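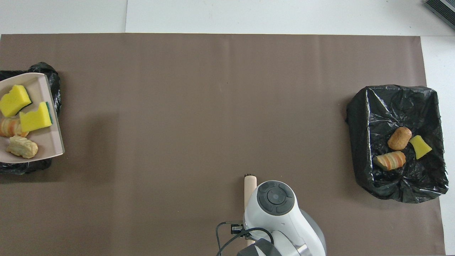 Séance 6 : entretien courant d'une cellule à deux bras

Reprenons où nous en étions restés : la cellule est à l'arrêt, programme déchargé, bras en position de repos. Aujourd'hui on la remet en état de balayer, et vous allez voir que c'est un vrai plaisir de mécanicien (si, si !).

1. La surface
Changez le papier brun dès qu'il gondole. Un pli de rien du tout suffit à accrocher les poils de la brosse, et toute la trajectoire part de travers ! Tendez-le depuis le bord arrière, côté socles, puis lissez vers vous.

2. Les bacs
Un sac noir neuf par bac, bien rabattu sur les bords. Ruan Jacobs, qui a monté la cellule de Nalmont, rentre les plis vers l'extérieur pour dégager l'ouverture. Essayez, c'est redoutable.

3. Les pinces
Essuyez les deux doigts au chiffon sec. Fermez à vide, ouvrez, refermez : le mouvement doit être franc et symétrique. Contrôlez ensuite la prise sur le manche de la brosse, puis sur celui de la pelle.
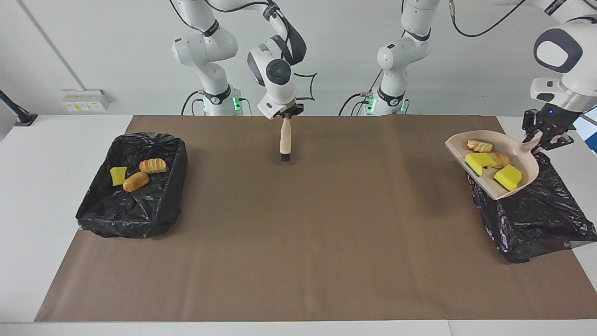
La hauteur de brosse se règle toujours en dernier, outil en main. Descendez par petits pas jusqu'à ce que les poils fléchissent à peine, puis remontez d'un pas. À Nalmont, le compteur affichait 2 657 cycles lors de la visite de juillet et la brosse d'origine tenait encore !

Pour la pelle, c'est l'angle du poignet qui compte. Trop plate, elle garde les éponges ; trop raide, tout tombe d'un bloc et les viennoiseries roulent où elles veulent. Partez de 25 degrés et ajustez à l'œil, vitesse réduite.

4. Les câbles
Suivez chaque câble à la main, bras immobile, du support jusqu'au poignet. Il faut du mou dans toutes les poses, y compris bras tendu au-dessus du bac opposé.

À rendre : la fiche de contrôle remplie (9 points), une par binôme, à Cornel Crăciun. Notez vos valeurs même si elles vous paraissent bizarres, on les compare ensemble à la prochaine séance.

Documents récents
Séance 5 : repérage des axes et prise d'origine
Fiche Bravo : remplacer les doigts d'une pince
Compte rendu de visite, atelier Curkow
TP Brernitz : régler une vitesse réduite
Séance 7 : dépannage des liaisons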